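Hello and welcome! If you've landed on this page you've probably got a parcel you'd like to send, or one you're waiting for, or one that's sitting under your stairs because you're not sure whether you want to keep what's in it. We get a lot of lovely emails at Goltonell and many of them ask the same things, so we've gathered the answers in one place. Have a good read, and if yours isn't covered, the address for the shop is on your order email and a real person will write back.

*Last updated 12 November 2022*

## Ordering

### Do I need an account to buy yarn from you?

No, you don't. You can pop things in your basket and check out as a guest, and plenty of our regulars have done exactly that for years. The only thing you'd miss is the order history, and that can be handy when you've lost a ball band and need to know which shade of green you bought in the summer (we've all been there!). If you order as a guest and need to know afterwards, send us your name and postcode and we'll look it up for you.

### How many shades do you stock?

As of the last stocktake, 1,472 across all the ranges, and yes, that includes the odds and ends in the sale section. The biggest family by a long way is the Tramberg double knitting, which comes in 189 shades and takes up most of the back wall. Shiyu Tang looks after the shade cards and can usually tell you from memory whether two blues will sit nicely together, but do send her a photo taken in daylight if you can - kitchen lights turn everything yellow.

### What is a dye lot, and should I worry about it?

Yarn is dyed in batches, and each batch is given a number. Two balls of the same shade from different batches can look identical in your hand and then show up as a stripe right across the middle of a jumper. When you order several balls of one shade we always send them from the same lot. If we haven't got enough from one lot, we'll email you before we post anything and ask what you'd like to do.

For scarves, hats, blankets made of squares and anything with stripes in it, you really don't need to fret. For a plain jumper or cardigan, please buy one more ball than the pattern asks for. You can send it back if it stays unopened, and there's more on that further down.

### I've run out and I need one more ball of the same lot. Can you help?

We'll certainly try. Write to us with the shade name, the shade number and the lot number from the ball band. If we've still got some, we'll put it aside for you for 4 days without any payment. If we haven't, we'll tell you honestly how close the new lot is. A trick that works well is to knit two rows with the old ball and two rows with the new one for a few inches, so the change blends in and doesn't arrive all at once.

### Can I order a sample before I commit to a whole blanket's worth?

Please do! We'll wind off a short length of up to six shades for the price of the postage. Add "Shade snips" to your basket and write the shades you'd like in the notes box. They come taped to a card with the names written underneath.

## Choosing the right yarn

### I'm a complete beginner. What should I start with?

A smooth, pale, fairly thick wool or wool blend, and a pair of needles in the size printed on the ball band. I know the fluffy ones are tempting (and we do sell rather a lot of them) but it's very hard to see your stitches in mohair, and even harder to undo them. The Tramberg chunky is a kind yarn to learn with. It has a bit of stretch, it doesn't split much, and it puts up with being unravelled and started again.

### What's the difference between Song and Omix?

Song is our own soft merino, spun loosely, with a gentle bloom to it once it's been washed. It's the one to pick for anything worn next to the skin. Omix is a cotton and acrylic blend, so it's cooler, firmer and much happier in the washing machine. People often choose Song for the baby's first cardigan and Omix for the second, and I think that tells you most of what you need to know about laundry.

They knit up to nearly the same tension, so you can often swap one for the other in a pattern. Do make a swatch first, though. Cotton hangs more heavily than wool, and a long cardigan in Omix will grow a little over its first few wears.

### Is your wool itchy?

Some of it is, a bit! The hardier wools from the rug and outerwear shelf are made to last, and you wouldn't want them round your neck. On each product page you'll find a softness note written by Seija Heiskanen, who tests every new yarn by tucking a swatch inside her collar for an afternoon. If Seija says "jacket only" then please believe her.

### Can I use a different weight from the one in the pattern?

You can, but the finished size will change and so will the amount you need. If it's a shawl or a scarf, go ahead and enjoy yourself. If it has sleeves, we'd suggest finding a pattern written for the yarn you'd like to use. We have 2,066 patterns on the site and you can sort them by weight using the box on the left of the page, so there's a fair chance something similar is waiting for you.

## Postage and packing

### When will my order go out?

Orders placed before noon on a working day go out that same afternoon. Anything later goes the next working day. In the week of our July sale it can take a day or two longer, and we put a notice on the front page when that's happening so you're not left wondering.

### How do you pack the yarn?

Small orders go in a paper mailing bag and larger ones go in a cardboard box. Yarn squashes very well and doesn't mind being squashed, so we pack it snugly. Give it a gentle shake when you take it out and leave it somewhere airy overnight and it'll plump back up. Needles and hooks are wrapped separately so they can't poke through anything.

If you'd like us to leave out the paper invoice, perhaps for a present, just tick the gift option. We'll add a handwritten card as well if you tell us what to put on it.

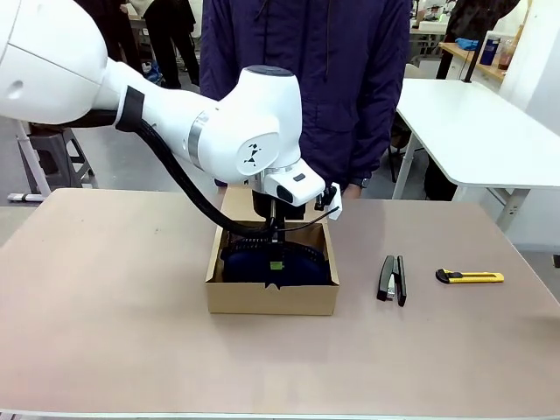
### Can you leave my parcel with a neighbour?

Yes. Write the house number in the delivery notes and we'll add it to the label. Do have a word with the neighbour too, particularly if you order as often as some of you do.

### My parcel hasn't arrived. What should I do?

First of all, have a look at the tracking link in your dispatch email, and check the porch, the shed and the recycling bin (you'd be surprised). If there's no sign of it five working days after dispatch, let us know and we'll either send a replacement or give you your money back, whichever suits you better.

## Returns

### Can I send back leftover balls?

You can, for up to a year after you bought them, so long as they're unwound and still have their bands on. We brought this in because big projects take a long while, and it seemed unfair to ask anybody to guess their yardage and finish a double blanket inside a month. Put a note in with your name and order number. The refund goes back to the card you paid with.

### What about yarn I've already wound into a cake?

I'm afraid we can't take that back - once a skein has been wound there's no way for us to check it over properly. If there was a fault in it, such as several knots or a patch where the colour hasn't taken, that's quite different. Send us a photo and we'll put it right.

### Do you take back patterns?

Printed ones, yes, if they're in good condition. Downloads can't be returned, but if you've bought the wrong one by mistake, write to us and we'll swap it for another of the same price.

## Looking after what you've made

### How should I wash a wool jumper?

Cool water, a little wool wash, and as little fuss as possible. Let it soak for a quarter of an hour, squeeze it gently, roll it up in a towel and press down on the towel to get the water out. Then lay it flat, pat it into shape and leave it alone until it's dry. Please don't hang it up wet or you'll find yourself with a dress.

### I've got moths. Help!

Oh, you poor thing. Bag up everything woollen, put it in the freezer for two weeks, and while it's in there hoover the wardrobe thoroughly, including the corners and under the lining paper. Wash or air everything before it goes back. Lavender bags smell lovely and we do sell them, but they won't deal with moths that have already moved in.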